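My October walk-through checklist for the rental house, with comments

I run through this list twice a year at the Omoregie place, which is what we still call it even though the family it was named for sold it to us ages ago. Two bedrooms up, one down, a basement that smells like a basement. Guests come and go all winter, so October is the big check and spring is the lighter one. People have asked me to share the list, so here it is with my notes from this round typed underneath each item. Copy whatever helps.

I go top to bottom, starting upstairs, with a flashlight, a step stool, a tape measure, a pencil and a thermos of coffee.

SMOKE AND CO ALARMS

1. Press the test button on every alarm. DONE
Comment: All good except the one on the upstairs landing, which gave me a sad little chirp instead of a proper beep. New battery, tested again, nearly fell off the stool from the noise.

2. Check the manufacture date on the back. DONE, ONE TO REPLACE
Comment: Take it down and turn it over, don't guess! The one in the back bedroom is past ten years. I've ordered a new one and moved the spare from the hall closet in there for now.

3. CO alarm outside the sleeping rooms. DONE
Comment: We have a gas furnace, so there's one on each floor. I wiped the dust off the vents with a dry paintbrush, a cheap one I keep in the bag for this.

BEDROOMS

4. Windows open fully and stay open. NEEDS WORK
Comment: The back bedroom window sticks at the halfway point. I got it up with the heel of my hand but I don't want a guest having to do that in the dark. Musa Balogun is coming to plane the sash and he thinks it's just paint buildup. He painted it, so he should know.

5. Bed frames tight, slats all in place. DONE
Comment: Lift the mattress and actually look. I found one slat that had slid out of its slot and was sitting crooked across its neighbors. Popped it back in and put a screw through each end. While I was down there I snugged up every bolt on the frame, and two of them took almost a full turn.

6. Mattress seams and corners. DONE
Comment: Sheets off, flashlight along the piping, all four corners, then the headboard side. You're looking for little dark specks, shed skins, anything that moves. Nothing this time, thank goodness. I also check the tag end of the box spring, where the fabric is stapled.

7. Bedding in good shape. DONE
Comment: I hold each sheet up to the window and look for thin spots. Two pillowcases went to the rag pile. The Wuna sheets I bought last year are holding up better than I expected at that price, although the fitted ones have shrunk a bit and you have to wrestle the last corner on.
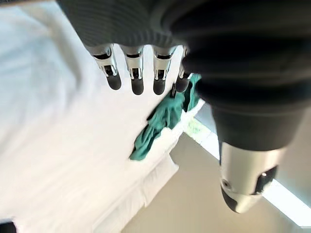
8. Lamps and cords. ONE FAILED
Comment: Run your fingers down the whole cord with the lamp unplugged. The lamp by the window had a soft spot near the plug where the cord has been pinched behind the nightstand. It's out of the room and sitting in my trunk. I pulled both nightstands two inches off the wall so it can't happen again to the next one.

9. Space heater rules card posted. DONE
Comment: We supply one heater per bedroom. Three feet clear on every side, straight into the wall outlet, never a power strip. The card had fallen down behind the dresser, so I taped it inside the closet door at eye level.

BATHROOMS

10. GFCI outlets trip and reset. DONE
Comment: Push test, make sure the hair dryer dies, push reset. Takes ten seconds.

11. Hot water temperature at the tap. ADJUSTED
Comment: I run the upstairs sink for a couple of minutes and use a kitchen thermometer in a mug. It was reading higher than the 120 I like, so I turned the tank down a notch and I'll come back tomorrow morning to measure again.

12. Grab bar by the tub. DONE
Comment: Lean on it with real weight. Mine is screwed into blocking and didn't budge. If yours is the suction cup kind, please get rid of it.

STAIRS AND HALLS

13. Handrail tight at both ends. NEEDS WORK
Comment: The bottom bracket wiggles. It wiggled in spring too, and I see from my own notes that I wrote "keep an eye on it," so I've been keeping an eye on it for six months and it still wiggles. Longer screws are on the list.

14. Treads, carpet edges, lights top and bottom. DONE
Comment: I walk down in socks because that's what guests do. Swapped the bulb at the bottom for a brighter one.

KITCHEN

15. Fire extinguisher gauge in the green, pin in place. DONE
Comment: Needle's fine. I gave it a shake and initialed the tag. It hangs by the back door and not beside the stove, so you can get to it if the stove is the problem.

16. Stove anti-tip bracket. DONE
Comment: Open the oven door, press down gently, see if the back legs want to lift. They didn't.

17. Under the sink. SMALL LEAK
Comment: I lay a paper towel under the trap and run water for a minute. One drip. Hand-tightened the slip nut, fresh paper towel, no drip. Also threw out 4 nearly empty bottles of the same dish soap. Every guest seems to buy a new one!

18. Fridge seals. DONE
Comment: The dollar bill trick. Shut it in the door and tug.

BASEMENT AND LAUNDRY

19. Dryer vent clear from drum to outside. DONE
Comment: This is the one I nag everybody about. I took the duct off the back and got a lump of lint the size of a small cat. The flap outside was stuck half shut with it. We do so much bedding here that I'm going to clean this every three months from now on and write the date on masking tape on the side of the machine.

20. Washer hoses. DONE
Comment: No bulges, no rust at the fittings. They're the braided kind.

21. Furnace filter. CHANGED
Comment: Gray as a sidewalk. I buy the Celumell ones by the case. Arrow points toward the furnace, and yes, I have put it in backward before.

22. Electrical panel labeled, nothing stacked in front. MOSTLY DONE
Comment: Breaker 12 is still marked "???" in somebody else's handwriting. I flipped it off and walked the whole house and couldn't find a thing that had quit working. If the doorbell stops I'll have my answer.

OUTSIDE

23. Steps, railings, porch light. DONE
Comment: Front steps are solid. One loose brick on the edge of the path, reset in sand.

24. House number readable from the street. DONE
Comment: We're 210, and the 1 had slipped sideways on its one remaining nail. From the road it looked like a dash. An ambulance driver needs to read that at night, so it has two new screws and I trimmed the shrub under it.

25. Gutters and downspouts. NOT DONE
Comment: Ran out of daylight, and I won't go up the ladder alone anyway. Musa will hold it when he comes for the window.

STILL OPEN

Back bedroom window sash
Back bedroom smoke alarm, replacement on order
Handrail bracket, longer screws (really this time)
New lamp for by the window
Mug test on the hot water
Gutters
Mystery breaker

I keep all this in a Zevlow binder on top of the fridge, with the spring sheets on one side and the fall ones on the other. The whole thing took me from nine in the morning until a little past four, with a sandwich in the middle. Parts so far come to just under $100, and that's counting the new lamp I haven't picked out yet.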